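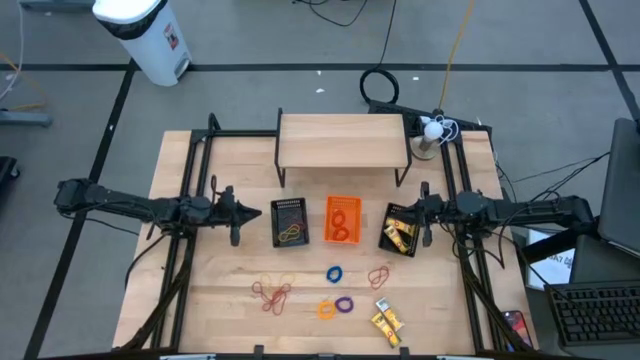

Photo: Revusora

August 27, 2020

When I moved to this country, I brought two suitcases and one box, and in the box there was a bread knife, a dictionary and my grandmother's coffee pot. Everything else I own today came to me later, one thing after another, and I did not notice how it grew. This summer I spend most of the days at home, like many people, and finally I had to look at it.

I want to write about learning to keep less, and also about the words for it, because in my language we do not have a good word for "clutter." We have a word for mess, and a word for old things in the attic, but the word for mess is an insult and the word for attic things is almost tender. Clutter is between them. I learned it from a neighbor in my first apartment, who used it for the bicycles in the hallway, and for a long time I believed it meant bicycles.

My parents kept everything. A jar was washed and put on the shelf, a string from a package was wound on the fingers and went to the drawer. When my father repaired the fence he straightened the old nails with a hammer on a stone, and my job was to hold the can. I am not laughing at this. In those years you could not go to the store and buy nails when you wanted, and a person who threw away a nail was a foolish person. But I have taken the habit with me to a place where the store is on the corner, and here the habit has a different result.

The result was the closet in the hall. I opened it in June to look for a fan, and I could not reach the fan.

I started with paper, and this was a mistake. Paper must be read. I found the instructions for a radio I gave away years ago, and the letters from Juhász, the small translation office where I had my first job, and I sat on the floor until it was dark and reread how politely they asked me to work faster. At the end of the evening I had thrown away one envelope. If you plan to do this work, please begin with something that has no writing on it.

The second day I took the kitchen, and it went better. I made a rule that I touch every thing only once and then it must go to its place, to the bag for giving, or out of the door. I broke the rule with the coffee pot, which I touched many times. It leaks at the handle, and it stays.

There is a secondhand store near me called Plavby, and they take kitchen things and linen if you bring them clean. I went there three times with the bus. The first time I was ashamed, I do not know exactly why, and I told the woman at the desk that the things were from my aunt. The third time I told her they were mine and that there would be more, and she gave me a coupon for 2 dollars, which I have not used. I am a little afraid to go inside the part with the shelves.

What surprised me is how tired I was after it. I carried not so much. But to decide is heavy work, and by the afternoon I could not choose even what to cook. So I changed the plan to one drawer a day, in the morning after coffee, and when the drawer was finished I closed it and did not think about the next one. On some days I did no drawer. I sat on the balcony and watered the tomatoes, which this year are sour and very many.

I kept a list in a notebook, because I like lists, and I see there that 80 things went out of this apartment before the middle of August. Some of them are small, for example a cork. My sister says a cork does not count. We have discussed this on the phone for longer than the cork deserves.

In December I usually send a parcel home, and this year I would like to put into it some of the things I could not give to a store. The embroidered cloth, the cake forms, the photographs where I am standing in front of the lake at Tidora in a hat that was too large. My mother will be glad and she will put them on the shelf, next to the jars. I know that in this way I am only moving the problem over the ocean, and I have asked her if she minds. She wrote back that there is still place in the attic, and asked if I can also send the string.

The fan, by the way, does not work. It is standing by the door since last week and waits until I carry it down.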